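Six loads and one small blue chair

Monday, July 13, 2026

So we're back from Gritcombe, 630 miles with two kids and a cooler that leaked the whole way, and I've been doing laundry ever since. Six loads so far! I don't even know how we own that many socks (and none of them match, of course). Vendula texted to ask if we'd gone swimming on day two and I had to tell her I was still emptying the second suitcase.

My big plan for the summer was to sort everything straight out of the dryer, one pile per person, no baskets sitting around. That lasted until lunch. Igor came by to drop off the tent poles and stayed for coffee - two coffees - and by then the whole lot had gone back in together.

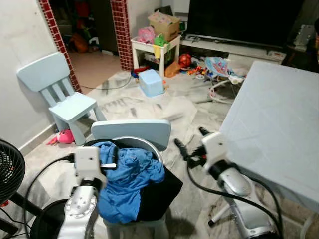
I bought the little chairs back in May, secondhand, 39 dollars for the set, and I've gotten more use out of them than the kids have. They're the right height for sitting next to a laundry basket without wrecking my back, even if my knees end up somewhere near my ears. The tile is nice and cool in July, too. The bright blue thing flopping over the rim has been folded once already, I swear, and the pink plush down by the wall is next for the wash if I can sneak it away before bedtime. Last time I tried that there were tears, and I ended up doing it at 11 at night.

Anyway, the towels are still to come, and the sleeping bags, which I'm pretending are Igor's problem. If you have a trick for getting campfire smell out of a sleeping bag, please leave it in the comments. I've tried vinegar and now they smell like campfire and vinegar.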